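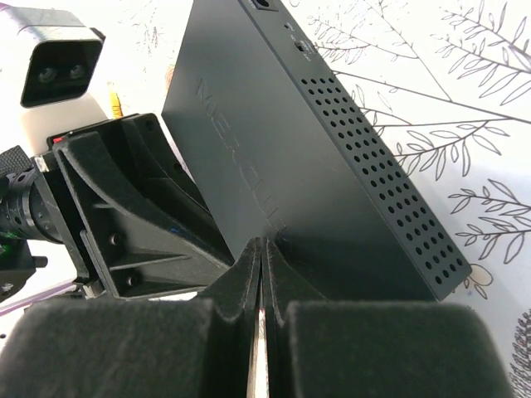 Mercusys box on its edge, showing the vents

Calimlim Apartments, owners' meeting, December
Minutes typed up by me, Imelda Umali (flat 3), so shout if I've got you down wrong!

We got going a bit after 7 p.m. in Kristine's front room. Kristine Pascual took the chair (well, the sofa). Apologies from the top floor, who are away until the new year. Last meeting's minutes were agreed once I'd fixed the spelling of Fisovano, which I'd managed to do two different ways on one page.

Pool and sun terrace
The pool is drained for the winter and the cover is on. Fisovano came back with a price of 2,000 euros to regrout the shallow end and replace the broken tiles by the steps. I thought that was steep, and so did flat 8, but Kristine pointed out that their last job has held up nicely and the other firm never even rang back. We voted and it went through, with one against. Work has to be finished before the Easter lets start, and Kristine will get that in writing before we pay any deposit.
Two of the sunbeds have had it. I'm to price up new ones, and please, no more white ones, they look filthy by June.

Letting agent
A long chat about Gekance, who look after the holiday lets for most of us. They want to put their fee up to 20 per cent from 19. I don't mind one per cent so much, I mind finding sand in the shower when I've paid for a changeover clean! Others felt the same. Kristine will ask them for a proper checklist, signed after each clean, before anybody says yes to the new rate. Flat 5 may switch to Skasari and has promised to tell us how they get on.
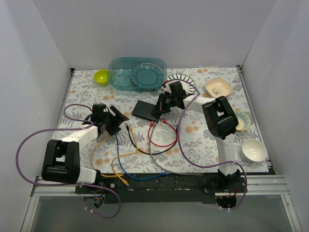

Wifi for the lets
Guests on the sea side keep grumbling that it drops out in the evenings, and two reviews have mentioned it. We agreed to keep it as a shared cost. Flat 8 will ring the provider about a faster line and bring prices next time.

Parking
Same as ever. Visitors' bays are for visitors. The trailer by the bins needs to go by the end of the month, and its owner (you know who you are) said it would.

Any other business
The gate code is changing in the new year and I'll put a note through every door. I also asked if we could have the balcony rails painted, and that's been put on the list for spring.

Next meeting is at mine, same time, date to follow. We finished at 8.40 p.m. Bring a chair if you can, I've only got four.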